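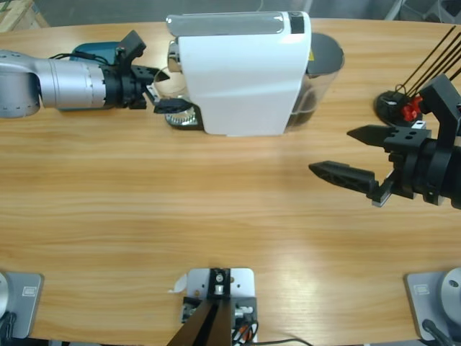 18 Jan 2023

Descaling trial, second week. The Oltader citric powder is now the only one left on the bench, as the Guerra liquid ran out on Monday and the replacement bottle has not come. Scale in capsule machines tends to sit in the heater and the narrow pipe after it, so what shows outside says little about what is inside. The white one on the wooden table has its spout at one end over a chrome grated drip tray, and a tray like that should come off and soak separately in weak solution. I have been leaving trays in place during a run and that was a mistake on the Nindero machine, where the acid sat in the ribs overnight and left a dull patch.

Water first. Tap here is hard and has been worse since the mains work in July. I boiled down 539 ml from the workshop sink in the old steel pan and got a chalky ring plus a fair bit of loose grit. Same again with water from the Henov filter jug and the ring was much fainter. Did not weigh either, the small scales need a battery. Will repeat when they are working.

Run on the Nindero:
Tank filled with Oltader solution at the strength on the packet. Half pumped through, machine off, left to stand 18 minutes, then the rest. Flow was poor to begin with and came out in spurts. By the end of the tank it was a steady stream, slightly cloudy. Rinsed with two full tanks of filtered water. Second rinse still had a faint sour taste so I put through one more. The packet says one rinse. I would ignore that.

Cup temperature after the run was higher than before, but I had warmed the cup the second time and not the first, so the comparison is no good. Do it again properly with a cold cup both times.

Vinegar: tried last week, not doing it again. It shifted the scale all right but the smell stayed in the tank for more than 2 days and the rubber seal felt tacky afterwards. Seal is bagged and labelled in the top drawer if anyone wants a look. Please don't refit it.

Guerra against Oltader, so far. The Guerra is quicker and easier to pour. The Oltader needs warm water to dissolve or it leaves crystals in the bottom of the tank, and those can get into the inlet filter. Cost per run is lower with the powder even allowing for the extra rinse.

To do:
Battery for scales
Chase Guerra order
New tank seal for the Nindero
Write the last descale date on tape under each machine
Change the Henov cartridge, the indicator has gone red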